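Keeping the play kitchen clean (and everything that goes with it)

Posted December 20, 2023 by Amber Van Dijk

If you have a toy kitchen in the house, you already know that it gets dirtier than the real one. Ours has been through two of my own kids and is now on its third little cook, my niece, and I have washed it more times than I care to remember. So many of you wrote in after my August post on bath toys asking about the bigger plastic pieces that I thought I'd better put everything down in one place. Get yourself a cup of coffee, this runs on a bit.

Before you start

Take every loose thing off and put it in a bowl. I mean everything – the felt eggs, the cups, the half cracker. If yours takes batteries, switch it off, take them out and leave the battery door where you'll find it again. (Mine once spent a winter in the silverware drawer.) Water and battery compartments don't mix, so don't hose the thing down in the yard, however tempting it looks on a warm afternoon.

What I use

A basin of warm water with a small squirt of dish soap does nearly all of it. You'll also want two soft cloths, an old toothbrush, a handful of cotton swabs and a wooden toothpick or two. I keep mine in a lidded tub under the sink so I'm not hunting for the toothbrush every time. For crayon I put a little baking soda on a damp cloth and rub gently. Try it on the back first! Some shiny gray finishes are only a thin coating and they'll dull if you scrub at them.

Skip the scouring pads altogether. White plastic shows every scratch, and the scratches hold dirt, and then you're worse off than when you began.

The order I go in

Top to bottom, same as a real kitchen. Wipe the big flat areas with the first cloth, wrung out well, and go over them again with plain water. Then do the small parts, which is where the time goes. Allow yourself 25 minutes if it hasn't been done in a while.

Knobs collect a ring of grime right where they meet the panel. Turn each one as far as it goes, run a damp swab around the edge, turn it back and go around again. If they pull off easily, let them soak in the basin, but don't force them. My friend Zinash Mekonnen snapped the stem off one that way and it was never the same, poor thing.
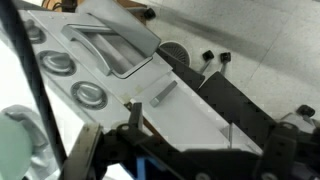

Knobs, handle and the little compartment with its lid up: save your swabs for these.

Lids and compartments want to be opened all the way while you work. Wipe the underside of the lid too, then the rim, then the floor of the compartment, and leave it standing open until it's dry. Handles get a wipe underneath as well as on top, where the sticky fingers go.

Vents and anything with slots or little holes are toothbrush work. Use it nearly dry and brush outward along the slots, then chase whatever is left with the toothpick.

Drying and putting back

I leave ours open overnight on an old towel and don't put the batteries in until morning. The small pieces go back in a shallow basket on the bottom shelf, where she can reach them herself, and the felt food goes back last, after its own turn in a mesh bag on the cold cycle.

Next time I'll get to doll clothes, as I promised Urszula.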